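Household Chores and Machines: Where We Stand
Speaker notes – Necati Kırmızıgül, Mevudier
Time allowed: 53 minutes, with questions taken at the end

Opening

Thank the hosts and introduce Mevudier. State the question for the session plainly: can a machine be trusted today with the small jobs that fill a working day in a home, a canteen or a shop? The answer offered in this talk is a qualified one. Certain jobs can be handed over under fixed conditions. Most cannot.

Remind the audience that a chore is rarely a single action. Setting a table involves finding the dishes, judging whether they are clean, carrying them past other people and noticing when one is missing. Our members tend to ask about the whole chore, while suppliers tend to answer about one part of it. Much of the disappointment reported to us in October came from that difference.

1. Picking up and putting down

Explain that this is the part of housework on which the most progress has been made. The Isuvach program begins with simulation. The arm, the table and the objects are all computer models, and a task may be repeated as often as the staff require without damage to anything.

The task under discussion is serving food onto a plate. Pause here and allow the audience time to look.
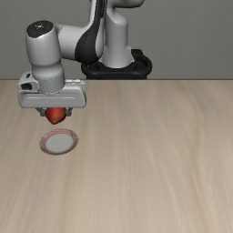
2. What the trial figures say

The Isuvach team ran 2,000 simulated attempts at the plate task. Of these, 1,798 met the standard set in advance, which required the object to be at rest on the plate with the gripper clear of it.

Present this as a good result and then put it in context. A household would not accept a helper who failed at this rate when laying out breakfast. A simulated failure costs nothing, but a failure in a kitchen leaves something for a person to clean up. State clearly that these figures do not predict performance in a real home.

If asked about speed, say that it was not scored.

3. Shop-floor work

Turn to the Gökçe packing room, where the conditions are more favorable. Goods arrive in the same place, lighting is constant and staff are trained to keep clear of the work area. Two stations are now under review. Supervisors still handle mixed crates and soft produce by hand, and there is no plan to change this.

Mention Flallow briefly. Its folding trial remains open, and no results should be quoted – refer any questions to the project office.

4. Advice to members

Ask suppliers which steps of the chore the machine completes without help. Ask what happens after a dropped item, and who is expected to respond. Request results from a room similar to your own before signing any agreement.

Members who wish to take part in the next round of site visits should write to Mevudier by 30th November. Leave the contact slide on screen during questions.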